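4.2 Edge quality and the trust of the buyer

In the second part of the survey we asked 441 customers of two online furniture shops, Jidetov and Gollero, how they judge the computer-made pictures in a product catalogue. The question was open, and the answers were grouped by hand in August. Colour was named most often, followed by shadow and then by the outline of the object. We had expected the outline to be of small importance, as most buyers look at the catalogue on a telephone.

The complaints about outlines were nearly all for round and long parts, such as table legs, curtain rods and lamp stands. A flat board needs only a few faces in the model, but a cylinder with too few faces gets corners where the eye waits for a smooth line. Figure 2 gives a rendered example of the general effect: both long edges of the dark blue rod have a fine, saw-toothed outline. Several customers wrote that such an edge made them doubt the real product, although they knew well that the picture was drawn by a computer.

The shops work under different limits. Gollero allows around 2,000 faces for each model, so that its pages open quickly on a slow connection. Jidetov has no fixed limit, and its models are prepared by an outside studio in Brundisholm. We could therefore not separate the effect of the mesh from the effect of the lighting, which the studio also controls.

Figure 2

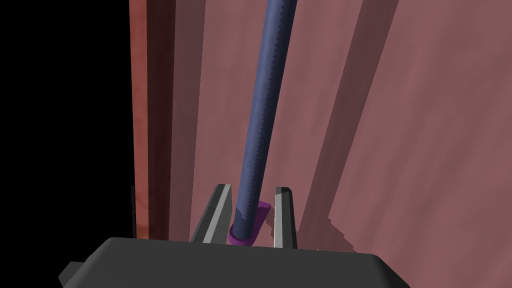

For this reason the following section uses only the Gollero catalogue, where the lighting is the same for all products and the models differ only in their number of faces.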